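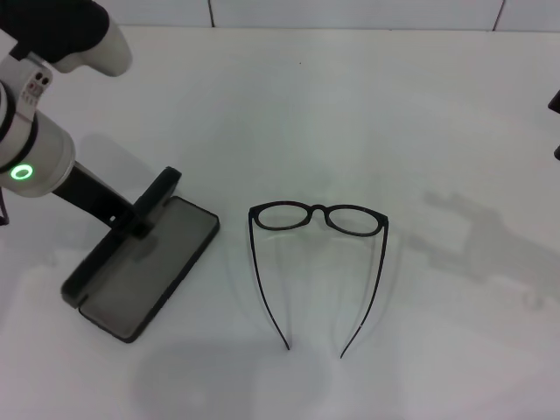 Giving up the second car

12/14/21

We sold the second car in August, and a few people have asked how it's going, so I'm writing it down once.

The car was a Remiretti hatchback with a bad clutch. The repair quote was 998 dollars, more than I wanted to put into it, and the insurance was due the same week. We had been driving it maybe twice a week by then. Most of the time it sat at the curb collecting leaves.

The bus from our corner into Plerkolstead is the 7. It runs every half hour until early evening and then once an hour, and the last one back is earlier than I'd like. I missed it twice in the first month and walked home both times. It's a long walk with one bad stretch by the feed store where the sidewalk stops. I now keep a reflective vest in my bag.

Groceries took the most getting used to. We used to do one big trip to the Stumik on the far side of town. Now I stop at Qin on the way home, which is smaller and has better greens and worse bread. I carry less and go more often. Dog food and cat litter still wait for the weekend, when we have the other car.

Costs so far: the insurance was 229 a month with both cars on it, and it dropped by a good bit less than half. I had expected more. Gas went down too, but I never kept good records, so I can't say how much. The bus pass eats some of that. We are ahead — not by a fortune.

The thing I didn't plan for was the dentist. The office moved out by the highway and no bus goes there, so for appointments we have to trade the car around and one of us ends up working from the kitchen. That has happened four times.

I'd like to get through one full winter before deciding anything. The bus stop has no shelter, and I need better boots. If anyone has a pair they like for standing around in slush, leave a comment.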